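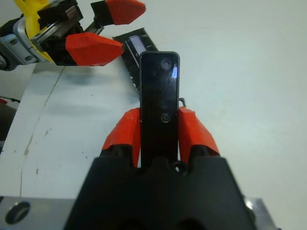

My aunt Fidelina Puma gave up television in May, and has told everyone about it every day since. I'm going the other way. I have decided, at my age, to learn to watch one programme at a time, sitting down, without doing anything else.

This is harder than it sounds. I was raised in a house with 4 channels and a father who stood up during the adverts to check the back door. You watched what was on. If what was on was sheepdogs, you had an evening of sheepdogs, and went to school the next day with opinions about them. Now I have 803 things to choose from and spend most of the evening reading what they're about. I know the plot of every Danish murder in the last decade and have seen none of them solved.

So, rules. One programme, picked before tea. Phone in the kitchen drawer with the takeaway menus. No ironing, no crossword, no asking Zawadi who that man is and what we've seen him in. (She never knows either, but she's willing to spend twenty minutes on it, and by then the man is dead.)

First up was a thing called Billoreck, which everybody at work had finished and wouldn't discuss in front of me, as though I'd had a bereavement. It has 13 episodes. The first one is mostly a woman driving to a lighthouse. I lasted until she stopped for petrol, then found I was standing in the kitchen with my hand in the drawer. I have no memory of the journey.

The second night went better. I saw all of episode two, including the credits, where I learned that it takes a great many people to light a lighthouse. I also noticed that our sofa is not comfortable. We've had it nine years. I think I'd only ever perched on it between errands.

Zawadi has joined in on condition that she can knit, and claims knitting is not doing anything else, it's just what her hands are like. We had words about it. There is now an amendment to the rules.

Episode three is on Saturday. The woman has got as far as the lighthouse and it's locked.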